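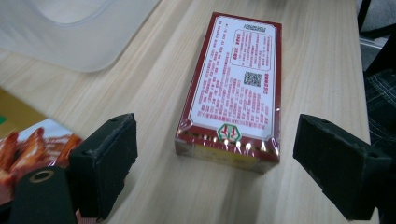 How much should we set aside before ordering the first hand-held gripper set?

Plan on $467 per station for everything that isn't the gripper itself. Table, spare pads, cables, storage card, charger, packing goods to practice on. The gripper is quoted separately, see the Zondwood price sheet, and the price depends on which fingers you pick.

Section 5. Planning and buying

Read this before you fill in the order form. Sections 1 to 4 assume the kit is already on your bench. If it's not, start here.

Applies to the Jang hand-held kit and the Brinarlow arm kit. Where the two differ we say so.

5.1 Before you ask for a quote

1. Decide what you want picked up. Write it down. Boxes, pouches, bottles, all of it, with the widest and the heaviest at the top.

2. Measure the widest item across the side you'll grip. Add clearance on both sides. Compare with the opening width on the finger data sheet. If it's tight on paper it will be worse on the table.

3. Mark anything in shiny wrap. Shrink film, cellophane, foil pouches. These go on a separate line on the form becuase they change which pads you get and what lighting you need.

4. Decide hand-held first, arm first, or both together. Most small shops go hand-held first and add the arm later. Cheaper to change your mind.

5. Name one person who signs for the order and one who will be using the kit. Both names on the form. Orders with only a purchasing contact sit in the queue until somebody calls us back.

NOTE: Item list can change after the quote. Opening width can't, not without a new quote. Get step 2 right.

CAUTION: Don't measure from the catalog drawing of your product. Measure the real thing, wrapped, the way it comes out of the carton.

5.2 What goes in the budget

Gripper body, one per station. Quoted.

Fingers, one pair fitted, one pair spare. Quoted. Order the spare pair at the same time or pay shipping twice.

Pads. Consumable. Budget these as a running cost, same line as tape and gloves. Pads get fuzzy, pick up dust and lose grip on film. Look at them at the start of each shift.

Camera and mount. Included with the Jang kit. Not included with Brinarlow, order seperately.

Storage. More than you think. Recorded sessions fill a card fast, so price a second card and a drive to empty them onto.

Table. Any flat steady table will do. A plain surface is easier to work with than a busy one. No glass tops.

Lighting. Leave money for it. Overhead tubes put glare on wrapped goods and you will end up buying a diffuser anyhow.

Practice goods. Buy the real products, real wrap. Retail packs from the store are fine. Keep the receipts, finance will ask.

Training. Half of what goes wrong on a new station is training. Book it on the same order. So-yul Oh runs the schedule, her contact is on the back page.

NOTE: The $467 covers table, spare pads, cables, one card, charger and a starter set of practice goods. Lighting is not in it. Training is not in it. Prices as of 29/04/2020, next revision in June.

5.3 Choosing fingers and pads

1. Soft pads for boxes in film, light cartons, anything that dents. Default choice if you're unsure.

2. Firm pads for bottles and heavy cartons. They mark thin board.

3. Mixed goods on one table: start with soft. Change only if items slip.

4. Flat pouches lying down are hard for wide block fingers. Order the thin tip set, or stand the pouches in a tray. The tray costs less. Try the tray.

5. Check screw holes on the finger match your body. Older Jang bodies use the short pattern. If the serial plate is gone, send Hok-lam Tseng in support a photo of the mount with a ruler next to it.

CAUTION: Never mix one new pad with one worn pad. Change both sides.

CAUTION: Do not glue on your own foam. Voids the finger warranty, and it comes off on the product. 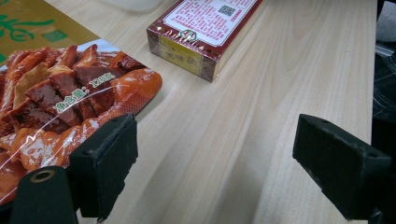
5.4 Laying out the station

1. Clear a working area in front of the operator, then put back only what the task needs. Bags, coats and cups go elsewhere if you can manage it.

2. Put the target item where the operator reaches it without leaning. Mark the spot with tape if the same start position is wanted every time.

3. Leave room for the fingers to open fully on either side. Most bumped items are bumped on the way in.

4. Other goods can stay on the table if the real job has them there. If your packers work next to a pile of snack packs, train next to a pile of snack packs.

5. Run the cable behind the operator. Not across the table edge.

6. Do a dry run with the camera view open on a laptop. Look for glare on labels and codes. Move the light before you move the item.

NOTE: A standard station fits on a 43 inch table. Smaller works for single items. For the arm you need more, see Appendix B for the reach drawing, and do it before you buy furniture. We've had tables sent back.

5.5 Planning the numbers

Start with one station. Run it until the operator is comfortable and you know your pad use, then order the rest together.

For a first bulk order we recommend no more than 6 stations on one delivery. Past that, ask for split delivery. The Nusotthorpe warehouse can hold the second half on request, storage is free till your first half is signed off.

Line up:

- operators, one per station plus cover for breaks
- somebody to empty the cards at end of shift
- a shelf that locks
- a spare charger per room

Forgotten on nearly every order form: the spare charger. Write it in now.

5.6 Hand-held now, arm later

If you plan to add the Brinarlow arm, tell us on the first order. Changes three things.

Fingers. Order the shared pattern so the same pair fits both. Slightly dearer, pays back the day the arm arrives.

Camera mount. Has to sit at the same angle on both. Don't buy a third-party mount to save money.

Records. Keep your sessions from day one. Label by item and by date. Unlabeled cards are no good to anyone later and re-recording costs operator time.

CAUTION: The arm needs its own risk assessment and a marked floor area. The hand-held kit approval does not carry over. Budget for the assessor, this is the line that gets missed and it holds up delivery.

5.7 Filling in the order form

1. Page one, both names, delivery address, floor and whether there's an elevator.

2. Page two, item list from 5.1. Widest first. Wrapped goods on their own line.

3. Page three, finger pattern and pad type. Leave pad type blank if you want us to choose.

4. Page four, lighting and training. Tick or strike out, don't leave empty.

5. Sign. Send to Lungile Visser in sales. Copy Han-gyeol Ban if an arm is on the order or planned.

Quote comes back by email. Check the opening width on it against your own measurement. Then check again with the item in your hand.

NOTE: Returns on fingers only if the bag is sealed. Pads can't be returned.

5.8 If the budget is short

Cut the second card first. Then the spare finger pair, if you can live with a stopped station while a new one ships. Keep training. Keep the diffuser if you handle anything in film. Refurbished gripper bodies come up now and then, ask Ye-rin Han, she keeps the list. Same warranty on the body, none on the fingers.

Go to Section 6 when the boxes arrive. Don't open the finger bags before you've read 6.1.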